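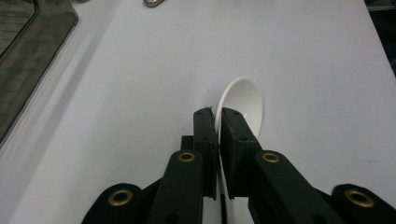 Forum > Kitchen and Table > Parties and Events

White plastic spoons for a chili supper, which ones don't snap?

osarmiento
I'm in charge of tableware for our block's chili supper in September. We had 200 people last year and I expect the same. Last time we bought the thinnest white spoons at the warehouse store and I spent half the evening handing out replacements. They broke at the neck, right where the bowl meets the handle, mostly on the cornbread.

I'm looking at plain white plastic again because the park doesn't have a place to wash anything. The two I can get locally are Beneck heavyweight and Zellach medium. Has anyone used either one with thick food? Ice cream will be served too, straight from the coolers.
Olga Sarmiento

tablefortwelve
Beneck heavyweight. We use them at the church lunch and I can't remember one breaking. The handle has a ridge down the back. The Zellach medium has a flat handle and it bends if you lean on it.

marlow_k
Zellach medium is fine for chili. I've used them for soup, chili, and baked beans. For ice cream, no. Let the ice cream sit out before you serve it and you can use any spoon you want.

tablefortwelve
You can't let ice cream sit out in a park in September. By the time the line gets through it's soup.

marlow_k
Then you have soup, and the Zellach is good for soup.

gsotelo
I'd skip plastic. We switched to washing real ones for our supper two years ago. We bought 297 stainless spoons from a restaurant that was closing and they live in a tote in my garage. After the meal everything goes in a bucket of soapy water and I take it home and run the dishwasher. It takes 5 loads. It isn't hard work, it's just a long night.
Giuliana Sotelo

osarmiento
I thought about that. I don't have a dishwasher, and I'm not doing that many spoons in the sink. We also lost a lot of forks to the trash cans the one year we tried metal.

gsotelo
Put a person by the trash cans. We lost a few the first year and hardly any after that.

pfennig22
Has anyone tried the wooden ones from Casado? My sister had them at her shower and I didn't like how they felt in my mouth, but they were stiff.

tablefortwelve
I've had them. Stiff, yes. They're also shallow, so you get half a bite of chili at a time. Kids wouldn't use them. We put out a box of each kind and the plastic was gone first.

marlow_k
Agree on the wooden ones. The bowl is practically flat.

dell_r
I do the ordering for a summer camp, so I go through a lot of these. What I look at is the weight per case. If two cases have the same count and one is a lot heavier, buy the heavy one. "Medium" and "heavyweight" don't mean the same thing from one company to the next. Last summer we used 3,086 spoons by my count sheet and I threw out maybe a handful for breaking. Those were Beneck.

Also wash and keep the ones that come back clean. Hand wash, warm water, no dishwasher. Top rack is supposed to be OK but mine came out curled.

gsotelo
If you're going to wash the plastic ones by hand you may as well wash metal.

dell_r
I don't wash all of them. Just the ones the cooks use for tasting. They go in a drawer in the camp kitchen and get used for measuring coffee and so on.

pfennig22
I keep a few for the garden. They're good for scooping seed starting mix, and you can write on the handle in pencil.

osarmiento
OK, I think I'm going with Beneck. Next question is how to set them out. Last year they were in a pile on a tray and people were touching all of them to pick up one.

tablefortwelve
Cups, handles up, bowls down. Several cups along the table instead of one big one. Put them at the end of the line so people aren't holding a spoon while they load the plate.

marlow_k
I put them at the start. People forget them at the end and then walk back through the line.

tablefortwelve
Then put a cup at both ends.

dell_r
Planero makes a countertop thing that drops one at a time. We have one at camp. It jams if you mix brands, so only fill it with one kind. For one supper a year I'd use cups.

osarmiento
Cups at both ends it is. I'll order next week and get extra for the ice cream table. Does anyone know if the Beneck boxes come with the spoons wrapped or loose?

dell_r
Both. Check the listing, the wrapped ones cost more.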